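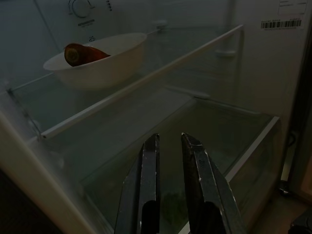 Trevel Two-Door Compact Refrigerator, with Brurnwood Table and Virex Food Storage Set

Supplied by Vương Kitchen Equipment
Availability: in stock, next container due October
Warranty: see end of page

Overview

The Trevel is an upright two-door refrigerator for small kitchens, granny flats and staff rooms. The freezer compartment is at the top behind its own door. The fresh-food compartment is below it and is fitted with clear glass shelves and a clear crisper drawer. The Brurnwood table and the Virex storage set are sold with it as the small kitchen package, or separately under their own item codes.

Doors are finished in a matte dark steel-blue. The fresh-food compartment is lined in white plastic and lit when the door is open. Each glass shelf carries a white plastic trim strip along the front edge.

Shelves

Shelves are clear tempered glass. Maximum load is 6 kg per shelf, evenly distributed. The usable depth of the upper shelf is 267 mm, measured from the back of the trim strip to the rear wall. Allow clearance between stored food and the rear wall, as items in contact with it may freeze at the coldest setting.

To remove a shelf, take everything off it, lift the rear edge clear of the stop and draw the shelf forward. Let the glass reach room temperature before washing. Use a soft cloth and mild detergent. Smudges on the glass come off with diluted white vinegar. Abrasive pads will mark the trim and are not covered by warranty.

Deep bowls can be stored uncovered for short periods. Cut root vegetables should be covered or wrapped, as circulating air dries out the cut face.

Table

The Brurnwood table has a rectangular top in light wood grain on tapered wooden legs, which angle slightly outward. It is intended as a combined dining and preparation surface where bench space is limited, and it can be used to hold the contents of the refrigerator during defrosting or cleaning.

The top is sealed against water and cooking oil. It is not rated for hot cookware straight from the cooktop, and a trivet is required. Maximum distributed load is 60 kg. Felt pads are supplied for tiled floors. Retighten the leg fixings after the first month and then once a year.

Tall items such as jars, cartons and bottles are best kept to the back of the top, with bowls and low containers in front. Keep phones and other electronics off the working side when liquids are being measured.

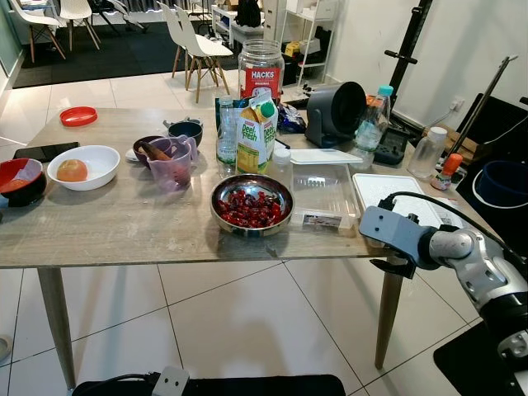 Virex storage and preparation set

The set is made up of the following pieces. Colours vary by batch and cannot be specified on the order.

Round white bowl. Plain, suitable for fruit, leftovers and single portions. Refrigerator safe. Microwave safe without metal utensils.

Stainless steel bowl with polished rim. For dried fruit, washed berries, salad and mixing. Not for microwave use. Dry after washing to prevent water marks.

Clear rectangular container with white lid. For dry goods or refrigerated food. The lid must be pressed down at all four corners to seal. A lid left resting on the rim will keep dust out but will not hold liquid.

Translucent measuring jug with handle. For cold and warm liquids. Do not pour boiling water into the jug. It can hold utensils between uses, though a tall utensil will shift the balance when the jug has no liquid in it.

Replacement lids are available for the rectangular container only. Quote the code moulded under the base when ordering.

Fresh-food door

The fresh-food door carries moulded storage bins on the inner liner. Bins lift out for washing: push up from below on both sides, then tilt toward you. The door gasket is grey and is replaceable without tools. The hinge and gasket assembly is tested to 3,000 openings at the factory before a design is released.

The door swings to the right as delivered. Leave enough floor space in front for it to open wide, or the crisper drawer will foul on the bins when it is pulled out. The hinge can be changed over on site using the kit in the document bag. The unit must be unplugged and left standing upright while this is done.

Bins will take drink cans, sauce bottles and cup noodles. Opened cans should be stood in the lower bin, where there is less movement as the door closes, and used the same day. 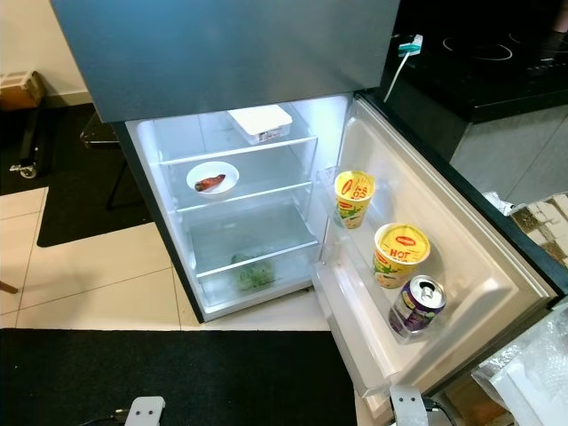
Shelf arrangement is at the user's discretion, but lidded containers stack better on the top shelf and small bowls are easier to reach on the one below. Leafy greens belong in the crisper. A plastic bag is acceptable if it is left slightly open. Do not line the drawer with paper towel across its full width, as this blocks the drain channel.

Installation

Position the unit on a level, hard floor. Tile is suitable. Adjust the front feet until the doors close under their own weight from a partly open position.

Rear clearance: 60 mm minimum.
Power: standard wall outlet, no power board or extension lead.
Standing time before switching on: leave upright overnight if the unit has been laid down in transport.
Nearby appliances: do not install hard against an oven or the side of a cooktop cabinet. Where the bench beside the unit has an induction cooktop, keep charging cables and plug adaptors off the glass.

Cleaning

Clean the cabinet interior with bicarbonate of soda in warm water. Unplug the unit first. Move food to the table in covered containers and return chilled items without delay. Wipe the gasket folds with a damp cloth, then dry them. The matte door panels should be cleaned with a microfibre cloth only; spray polish leaves a visible sheen.

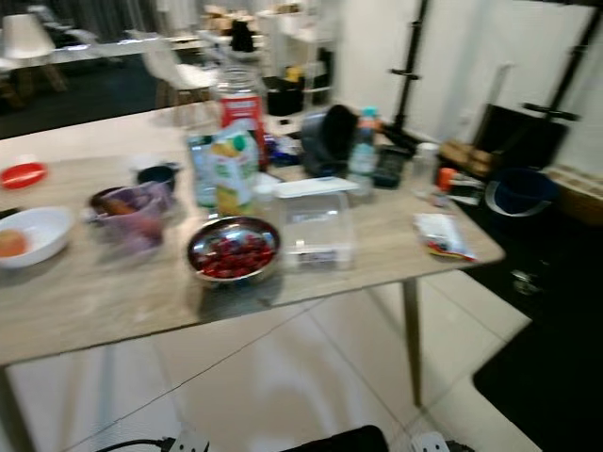 Brurnwood table, light wood-grain top, in use with bowls, jug and food containers.

Warranty and spares

The refrigerator is covered for parts and labour, the table for parts only. The Virex set is covered against manufacturing faults and excludes staining from berries, turmeric or tomato. Keep the receipt and the rating label number.

Spares held by Vương: glass shelf with trim, crisper drawer, upper and lower door bins, door gasket, table leg fixings, felt pads, container lid. Items not listed are ordered in from Trevel, Brurnwood or Virex on request.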